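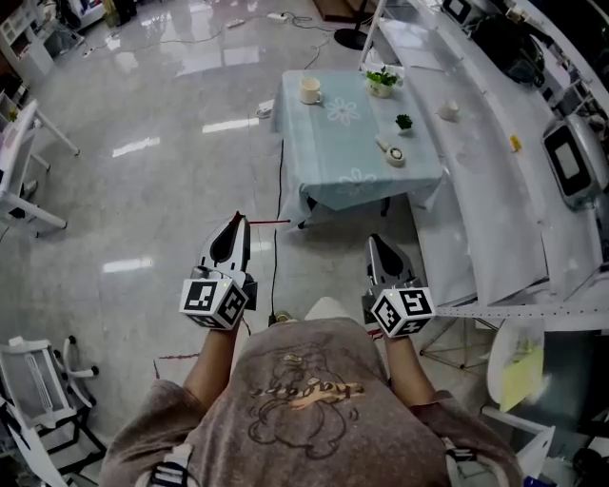 Ander Housing has completed the renewal of the ground-floor common rooms at its Sarnatberg estate in Skuvinville. The rooms reopened to residents in June, and the booking service for private gatherings, which was suspended while the work was under way, is operating again.

The Sarnatberg estate consists of nine buildings with a total of 602 apartments. Seven of the buildings have a common room on the ground floor. The remaining two, on the north side of the estate, share the larger room next to the main office and will continue to do so under the new arrangements.

The work covered floors, ceiling lights, doors and kitchen fittings. The old floor covering had been in place from the time the estate was built and had come loose in several of the rooms, most noticeably along the outer walls. It has been replaced throughout with gray tile. The tile was chosen after a trial in the room at the main office, where samples from different suppliers were laid side by side and left in daily use over one winter. Cleaning staff and residents were both asked for their views before the order was placed.

"The request we heard most often was for a floor that could be mopped quickly between one booking and the next," said Erzsébet Erdős, head of property services at Ander Housing. "A family may have the room until early afternoon and another group may need it the same evening. The old surface held on to stains, and it took far too long to dry."

The tiling was carried out by Frandsen, a Skuvinville contractor that had earlier renewed the stairwells on the estate. The rooms were closed one after another so that residents would always have at least part of the service within walking distance. The schedule slipped once, in the spring, when damp was found under the subfloor in the building nearest the stream. A drain along the outer wall was relaid and the floor was left open until moisture readings had returned to the permitted level. The cost of the additional work was met from the maintenance reserve and has not affected rents.

New lighting has been installed in all of the rooms. The former tubes have been replaced by ceiling panels that can be dimmed from a switch beside the entrance. Residents who hold film evenings had asked for this in particular. Emergency lighting has been renewed at the same time and is now on a separate circuit, as the current building rules require.

The doors to the common rooms have been widened and the raised thresholds removed. Residents using wheelchairs or walkers can now enter every room from the lobby without assistance. At the main office, the door to the courtyard has also been made level with the paving outside. The same improvement could not be made at the other courtyard doors, where the paving slopes toward the building, and the matter will be taken up again when the courtyards are next due for repair.

Each room has been supplied with folding tables, stacking chairs and a basic set of dishes. Tablecloths are not part of the equipment, and residents are asked to bring their own. Coverings should not be taped or pinned to the tables. The kitchens have a new stove, refrigerator and sink, and the hot water supply has been moved to the building's central system. The small electric heaters that served the kitchens before have been taken out.

Certain points in the house rules have been revised. Felt pads must remain on the legs of all chairs and tables, including furniture that residents bring in themselves. Anything heavy is to be carried across the floor and not dragged. Spills should be wiped up at once, as the tile can become slippery when wet. Candles are allowed on tables if they stand in a closed holder. Barbecues and gas burners may not be used indoors, and this applies to the covered entrances as well.

Bookings may be made by any resident named on a lease. The rooms are available until 10 p.m., after which the lobby doors lock automatically. Those who need time to clear up are advised to end their event somewhat earlier. There is no charge for meetings open to all residents, such as language circles, homework groups and building meetings. A cleaning fee is payable for private events and is returned if the room is left in good order. The current fee is posted at the main office and on the notice board in each lobby.

Noemí Cuevas, who represents the residents on the Sarnatberg estate council, said that demand for the rooms was already high.

"Many apartments here are small, and it is difficult to seat a large family at one table," she said. "During the closure people were holding birthdays and memorial gatherings in the laundry corridor, or going without. We are pleased to have the rooms back, and we have asked for the booking calendar to be opened further ahead so that shift workers can plan."

Ander Housing has agreed to this request. The calendar, previously limited to one month at a time, will be opened for a full season. To keep the rooms available to as many households as possible, a household may hold only two private bookings in the calendar at any one time. Recurring groups are not subject to this limit but must renew their place each season and name a contact person.

The council also raised the question of noise. Sound measurements were taken in the apartments directly above the common rooms once the floors had been laid. Levels were within the permitted range in all but one building, where ceiling panels with an absorbent backing will be added during the summer. The room in that building remains open in the meantime, but music is not permitted there after 8 p.m. Tenants living above it have been informed by letter.

Keys are no longer handed out at the main office. Residents now use their regular entry tag, which is activated for the chosen room from the start of the booking until its end. Households whose tags do not work with the new readers can exchange them free of charge during office hours. A deposit is taken only for replacement of a lost tag.

The next stage of the Sarnatberg program concerns the bicycle storage rooms and the basement corridors. Drawings will be on view at the main office - together with samples of the proposed wall paint - and written comments may be left there or handed to any member of the estate council.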